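Skurkuma Home Handling Set: Collection Rules and Data Card

Version 3. Covers two-handed garment work recorded with hand-held grippers in lived-in rooms.
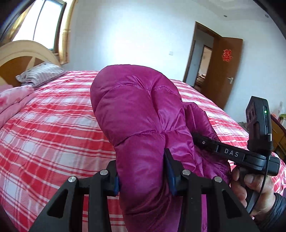
Scope. The set holds 470 episodes of folding, turning, stuffing and laying out clothes on beds. Padded and quilted items are a separate subset of 150 episodes and carry the tag "bulky". They should be reported separately in any benchmark, as success rates on flat cotton do not carry over.

Operator rules

1. Both grippers stay in hand from the start mark to the stop mark. Bare fingers may not touch the garment between marks.
2. Check the indicator light before each episode. If it goes out, stop and discard the take.
3. Route cables so that they do not catch on sleeves or zippers.
4. Close on fabric, never on a zipper pull or snap.
5. With glossy shells, take a full fold between the pads. Pinching a single layer is logged as a fault even if the grip holds.
6. Do not tidy the room beyond removing items listed in the privacy section. Bedding stays as found.

Privacy. Remove mail, medicine, screens and family photos before recording. Faces in mirrors are masked in review. Hands are not masked. Residents sign the Kocabaş consent form and may withdraw an episode up to the release freeze in December.

Review. Each episode is checked by two reviewers who did not record it. Of the 470, 362 passed on first review. The rest were trimmed or relabeled under the Clenham error codes, listed in codes.txt.

Splits. 100 episodes are held out for test. No home appears in both train and test.

Known gaps. Bright windows wash out part of the image in many daytime takes. Children's clothing is underrepresented. Gripper force is not recorded.

License. Research use only. Send corrections to the Zestico issue tracker with the episode number and fault code.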